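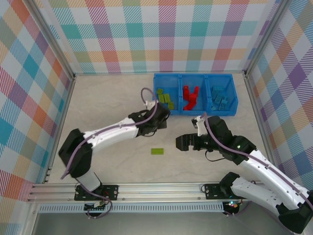
The letter from Citel said the house at Plallcombe had to be cleared by the end of July. Tarek Daher read it twice at the kitchen bench, then put it under the fruit bowl and drove out to his father's place with a roll of garbage bags and the spare key.

He started with the shed. His father had kept every receipt from the hardware store in biscuit tins, and under the tins were the ledgers. The last one stopped at page 200. Tarek sat on an upturned bucket and read it. Diesel. Chook feed. Two hundred dollars lent to Kanaan, with a line under it and no date for when it was paid back.

Kanaan lived across the creek. He was eighty-one and came over at four with a thermos.

"You found the book," he said.

"It says you owe him two hundred."

"I paid him in fence posts. He never wrote down posts."

They drank the tea. Kanaan asked where the boy was and Tarek said with his mother, in town. Sami was six. He had wanted to come, but there was glass on the shed floor and the power was off.

In the back bedroom Tarek found his own school things and a shoebox of toys. He had forgotten the toys. He put the box on the passenger seat and did up the belt so it wouldn't slide.

The gate had a padlock with a four-number code. His father had told it to him over the phone from the hospital, slowly, as if it were for a bank. 3726. Tarek closed the gate and spun the numbers, then stood there and did it again to be sure.

It was 17 kilometres to the Skasto turnoff, and he had the radio off the whole way. When he got in, Sami was already back and waiting on the step in his socks.

"Did you get Giddo's house finished?"

"Not yet. I brought you something."

Sami had the lid off before they reached the kitchen. He went through it quickly, putting things aside, and picked out the ones he wanted.

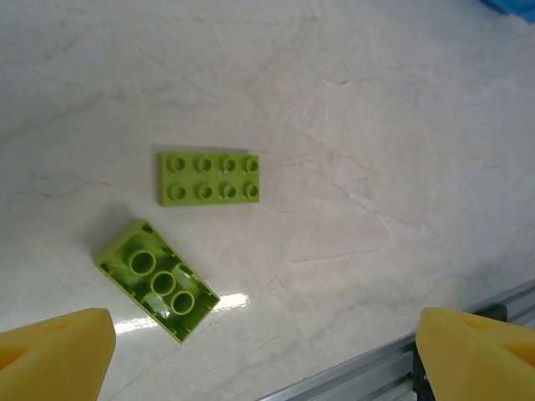
Two green bricks, one the right way up.

"Were these yours?"

"When I was smaller than you."

"Did Giddo play with them?"

Tarek thought about it. He filled the kettle and looked for the matches.

"He built a shed once," he said. "It had no door. I had to lift the roof off to get the cow out."

Sami said he would build one with a door. Tarek moved the fruit bowl and the letter over to the windowsill to give him more room.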